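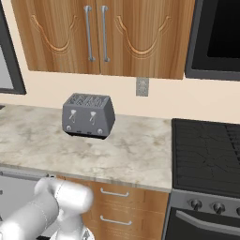 Upper cabinet with two wooden doors and long silver bar handles.

Trement Maritime Office: Call for Participants, Crew Experience Study

Reading time: 2 minutes

The Trement Maritime Office is looking for merchant seafarers who have passed through waters with a raised security warning. We want to hear how crews received the official advice, who explained it to them on board, and what they did after.

The results will go into a report for flag states and shipping companies, planned for June. We study civilian crews only. We do not ask about cargo or about the position of naval ships.

Who can take part
- Officers and ratings of any nationality, also retired
- At least six months of sea service on a tanker, bulk or container vessel
- Enough English for a conversation. For other languages please ask us, we will try to find an interpreter.

What we ask from you
First you fill in a short form with five questions. After this we invite you to one interview by telephone or video. You can stop at any moment and you do not have to give us a reason. Your name and the name of your ship will not appear in the report.

Each participant who finishes the interview receives 300 dollars. Payment is made by bank transfer.

How to apply
Write to the Crew Study desk, Trement Maritime Office, 1722 Scanlon Street, or use the contact form on our website. Please mention your rank and the type of vessel. Applications must reach us by 07/02/2021.

Related items
Grunik Strait: updated advice for small tankers
Nular port talks enter second round
Vacancy: junior analyst, sanctions and shipping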